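Mar 10, 2020
By Anathi Mabaso

Wanted: a Saturday-type person for a small alterations shop (any day but Saturday)

I run Grindolen, the mending and alterations shop on the corner in Cedthorpe, between the bakery and the place that used to sell aquariums. I've been at it for seven years with one sewing machine, then two, and now three, and I've finally run out of hours. So I'm looking for somebody to come in part time and help me get through the hemming.

It's 16 hours a week to start, split over three afternoons, and we can talk about which ones. You'd be working with me and with Waltraud Aigner, who does our coats and linings and has been sewing longer than I've been alive. She's lovely. She also likes the radio on low and the window open in any weather, so bring a sweater!

Most of what comes through the door is pants. Pants, curtains, more pants, and then in July every bridesmaid in the county (last summer we had 40 dresses in one month and I ate dinner standing up for most of it). You don't need to know how to do a wedding dress. I do need you to be able to sew a straight hem, put in a zipper without crying, and thread a serger, or at least be willing to learn the serger from me. 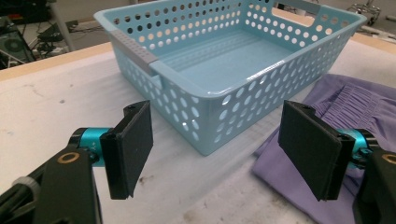
The other half of the job is keeping track of people's things, and I care about this part a lot. Every order gets a ticket, the ticket gets pinned to the garment, and the two stay together until the customer picks up. Small jobs go in shallow plastic baskets like the light blue one with the holes in the sides, one customer to a basket, with the fabric folded. I once sent a man home with somebody else's choir robe and I still think about it.

You'd also answer the phone and take in orders at the counter. Our customers are nice on the whole, but some of them are in a hurry and some of them want to tell you about their knees. Either way you write down the phone number and read it back to them.

Pay is $96 per afternoon to begin with, and we'd look at it again after your first two months. Parking is free behind the Hendricks building. The shop is up four steps with no ramp - I've asked the landlord - so please call me if that's a problem and we'll see what we can work out.

I'm not looking for a resume with a fancy border. Write me a few lines about yourself, and bring along one thing you've made or fixed when you come in. It can be a pillowcase. Drop your note through the door at 66 Jelitz Street, or come by after lunch and ask for Anathi.

Recent posts
Why your jeans twist after washing
Waltraud's way with coat buttons
Summer bridal bookings: how to get a spot
Curtain lengths, and how to measure them

Get our shop news by email once a month. You can unsubscribe at any time.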